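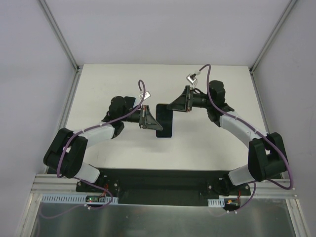

**Home Vegetable Growing, Session 4: Starting Seed in Trays and Moving It Outside**

Handout, May 16, 2026. Urnurgate Community Garden evening course.

Bring last session's bed plan. We will fill in the right-hand column together.

## 1. Which crops to start in trays

Tomatoes, peppers, eggplant, cabbage, kale, leeks and basil all do well in trays. Carrots, parsnips, radishes and turnips should be sown where they will grow. A carrot that has been moved usually forks. Beans, squash and cucumbers can go either way, but if you start them inside, use a separate pot for each plant and don't keep them there longer than three weeks.

Beets are an odd case. Each "seed" is a cluster and can give several seedlings. Thin to one, or leave three together and pick them small.

## 2. Mix and trays

Use a fine, low-feed seed mix. Garden soil packs down in small cells and drains badly. Wet the mix in a bucket before filling. Squeeze a handful: it should hold together and give up a drop or two of water.

The 50-cell tray is the one we use on the course. The 200-cell tray is fine for leeks and lettuce if you pot on early, but it dries out quickly and needs checking twice a day in warm weather.

Sow at twice the depth of the seed. Lettuce and celery need light, so press them onto the surface and leave them uncovered.

## 3. Warmth and light

Most of the crops in section 1 come up well with the soil over 60 degrees Fahrenheit. Peppers and eggplant want it warmer and will sit for weeks if it isn't. Measure the soil in the tray, as the air above it can be quite different.

Once the first green shows, take off any cover. Light matters more than heat from then on. Pale, stretched stems mean too little of it. Turn windowsill trays each morning.

## 4. Varieties grown in the April trial

| Crop | Variety | Notes |
|---|---|---|
| Kale | Starley | Even growth, slow to bolt |
| Tomato | Vasseur | Tall, needs a stake early |
| Lettuce | Jekton | Good in part shade, patchy in the small cells |

We sowed 557 seeds across the three. Lettuce had the poorest showing, and the tray nearest the door was the worst of the lot. Repeat sowing is planned for the fall course.

## 5. Hardening off

Allow seven to ten days.

- Days 1 and 2: outside in shade for two hours, out of the wind.
- Days 3 to 5: half a day, with some morning sun.
- Days 6 and 7: all day, back in at night.
- After that: out overnight if no frost is forecast.

Water less often during this time, but don't let the plants wilt. White or papery patches on the leaves are sunburn. New leaves will be normal.

## 6. Planting out

Plant late in the day or under cloud. Water the tray an hour before. Push the plug up from below and hold it by the roots or a leaf, never the stem. Tomatoes can be buried up to the first true leaves. Lettuce should sit at the same level it had in the tray.

Put cutworm collars on the cabbage and kale the same day.

**For next session:** sow one tray at home, write down the date the first seedling shows, and read the section on thinning in the course booklet.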